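Filed under: Talks / Repair & Reuse

Inside the Box: Stripping Down Old Desktops
Speaker notes, Craig Galbraith, December
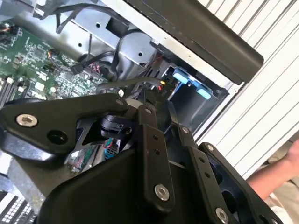 Open desktop case: green board, drive cage with the blue tabs at center right.

- Hello, thanks to Margaux Charpentier for the slot. 25 min, questions last 10.
- Who has a dead desktop in a closet? Hands. Wait for them.
- First slide stays up a while. Point out memory slots, white latches. Then the cables. Black ones everywhere, one gray one running across.
- Order of work. Unplug at wall. Hold power button down, count to 8. Side panel off. Phone photo BEFORE you touch any cable!! say this twice
- Memory out first. Latches open, lift straight, dont wiggle.
- Drive cage. Blue plastic usually means "hands go here". Not every maker does it. Try it before getting out the screwdriver.
- Little connectors, pull on the plug not the wire. The orange and red pair near the board corner, easy to yank by accident. Tell the Brustel story if time (short version)
- Sheet metal edges. Sharp. Gloves or go slow.
- Sorting: memory in one tray, drives in anohter, cables bundled, bare case last. Screws in a cup w/ lid
- Drives get wiped before they go anywhere. No exceptions, skip the software debate, Margaux has the handout
- Gomomley shop total last year 4,000 machines. Pause

Q&A. Repeat question into mic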